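Reading time: 2 min

Ticket: Wovirau washer-dryer stops mid-cycle, code 42
Status: closed, grudgingly

The Gundwood Road flat's machine halts 12 minutes into every wash, shows code 42 and locks the door. The manual describes 42 as "see manual".

First attempt: switched off at the wall, waited, switched on. Code 42. Cleaned the filter, which gave up a hair grip and a Skusden loyalty card. Code 42, though with better drainage.

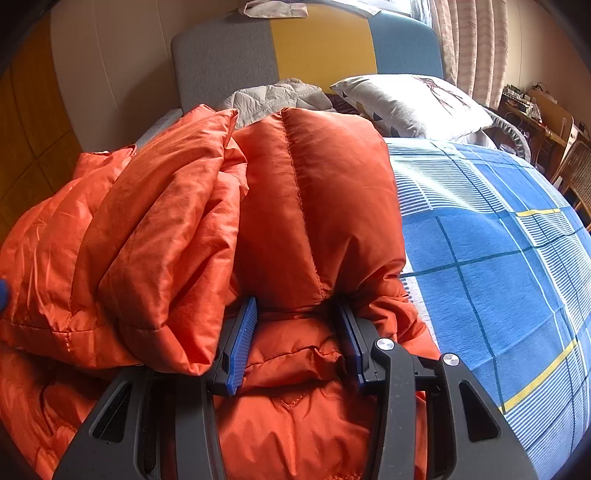
Rang the Athumani helpline and sat in the queue for 28 minutes, which is longer than the machine has run all month. Kanyarat Kaewsai, who was patient throughout, asked what was in the drum when it first failed. A down jacket, I said. Anything with puffy, stitched baffles and a nylon shell like the orange one holds a lot of air, and she reckoned it had floated up and upset the balance sensor. She had me run the drum empty at 400 rpm.

It spun. It also walked a hand's width towards the fridge – not covered under 42.

Levelled the back feet with a spanner and cleared the stored fault. Two full washes since, towels only, no code. The display now says 43. The manual has no 43, so I'm closing this.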